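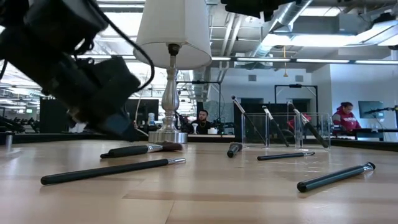
Changer ses ampoules avant l'hiver : ce que nous avons appris

Lettre aux habitants, septembre 2021

Les jours raccourcissent et, comme chaque année, nous recevons des questions sur l'éclairage de la maison. Quelle ampoule faut-il acheter ? Pourquoi la lumière du salon est-elle devenue si froide après le remplacement ? Est-il utile de jeter une vieille ampoule qui fonctionne encore ? J'ai essayé de répondre de manière simple. Je ne suis pas électricienne et le français n'est pas ma première langue, donc j'ai relu plusieurs fois les passages techniques avec les personnes de l'atelier de Dramberg, que je remercie pour leur patience.

Lire la boîte

Pendant très longtemps, nous avons choisi une ampoule d'après ses watts. On disait une soixante, une quarante, et tout le monde comprenait. Avec les ampoules à LED, cette habitude ne fonctionne plus bien. Le watt mesure la consommation. La quantité de lumière se mesure en lumens, et c'est ce nombre qu'il faut chercher sur la boîte, même s'il est quelquefois imprimé en petit. Pour une lampe posée près d'un lit, quelques centaines de lumens suffisent. Pour un plafonnier de cuisine, il est préférable de dépasser 1 000 lumens, surtout si les murs sont foncés ou si le plan de travail se trouve loin du centre de la pièce.

Le deuxième nombre important est la température de couleur, exprimée en kelvins. Il trompe beaucoup de monde, moi aussi la première fois : plus le nombre est élevé, plus la lumière paraît froide. Une ampoule de 3 000 kelvins donne un blanc encore chaud, agréable le soir. Au-dessus de cela, on va vers une lumière blanche, puis bleutée, que certains apprécient dans un garage ou une buanderie. Dans une salle à manger, elle donne aux plats un aspect triste. Une habitante nous a raconté qu'elle avait repeint son couloir en jaune avant de comprendre que le problème venait de l'ampoule.

Il existe aussi un indice de rendu des couleurs, qui va jusqu'à cent. Si vous cousez, si vous peignez ou si vous devez distinguer un fil bleu marine d'un fil noir, choisissez un indice de quatre-vingt-dix ou davantage. Pour une cave, cela n'a pas grande importance.

Le culot et la taille

Avant de partir au magasin, dévissez l'ampoule ancienne (lampe débranchée, ampoule refroidie) et emportez-la. La plupart des lampes de table utilisent le grand culot à vis E27 ou le petit, E14. Les lampes achetées à l'étranger ou héritées de la famille peuvent avoir un culot à baïonnette, que l'on trouve encore assez facilement en France.

Faites attention également à la forme. Certaines ampoules LED sont plus longues que les anciennes et dépassent de l'abat-jour, ce qui éblouit quand on est assis. Les abat-jour portent en général à l'intérieur une étiquette avec une puissance maximale en watts. Cette limite concerne la consommation réelle de l'ampoule et il faut la respecter. La mention « équivalent 60 W » sur la boîte d'une LED n'est qu'une comparaison de lumière.

Si votre lampe possède un variateur, vérifiez que le mot « dimmable » est écrit sur l'emballage. Une ampoule non prévue pour cet usage peut clignoter ou bourdonner. Un variateur ancien peut lui-même mal supporter les petites consommations, et dans ce cas c'est lui qu'il convient de remplacer.

Où placer la lumière

C'est la partie qui m'intéresse le plus. Dans beaucoup d'appartements, une seule lampe au plafond doit tout faire. On l'achète très puissante, et le soir elle fatigue les yeux. Deux ou trois sources plus faibles, placées à des hauteurs différentes, donnent une pièce plus calme, souvent sans consommer davantage.

Pour la lecture, la lumière doit venir de côté et tomber sur la page, le bas de l'abat-jour à la hauteur des yeux quand on est assis. Pour écrire, un droitier place la lampe à gauche et un gaucher à droite, ainsi la main ne fait pas d'ombre. Devant un écran, évitez l'obscurité complète : une petite lampe derrière ou à côté rend le contraste moins dur.

Un abat-jour se salit lentement et on ne le remarque pas. En tissu, on peut le brosser doucement avec un pinceau large et sec, ou passer un rouleau adhésif. En papier, n'utilisez jamais d'eau. Le nettoyage rend parfois autant de lumière qu'une ampoule plus forte, et il ne coûte rien.

Faut-il tout remplacer maintenant ?

Si vous avez encore des halogènes dans les pièces où vous vivez le soir, oui, commencez par là, car leur consommation est nettement plus élevée. Dans un placard où la lumière reste allumée quelques minutes par semaine, rien ne presse.

Les ampoules LED et fluocompactes ne vont pas dans la poubelle ordinaire ni dans le conteneur à verre. Rapportez-les dans un magasin qui en vend ou à la déchetterie. Les fluocompactes contiennent un peu de mercure. Si l'une d'elles se casse, aérez la pièce, ramassez les morceaux avec un carton et n'employez pas l'aspirateur. Les halogènes et les vieilles ampoules à filament peuvent, elles, être jetées avec les ordures ménagères.

La collecte de l'atelier

Au mois de mars, la caisse placée à l'entrée de l'atelier de Dramberg avait reçu 717 ampoules usagées, toutes sortes confondues. Nous continuons cet automne. La caisse se trouve maintenant à droite de la porte, sous le panneau Jolico. Merci d'envelopper les ampoules fluocompactes dans du papier journal et de ne pas y déposer de piles, qui ont leur propre bac dans le couloir.

L'atelier peut aussi remplacer le cordon ou la douille d'une lampe de table. Apportez au maximum 4 lampes à la fois, propres et sans ampoule, avec votre nom et votre numéro de téléphone sur une étiquette. Les lustres ne sont pas acceptés pour le moment, faute de place pour les suspendre. Le délai est habituellement de deux semaines, et les pièces neuves sont payées au retrait.

Dans la prochaine lettre : les joints de fenêtre, et comment mesurer correctement l'espace avant d'en acheter.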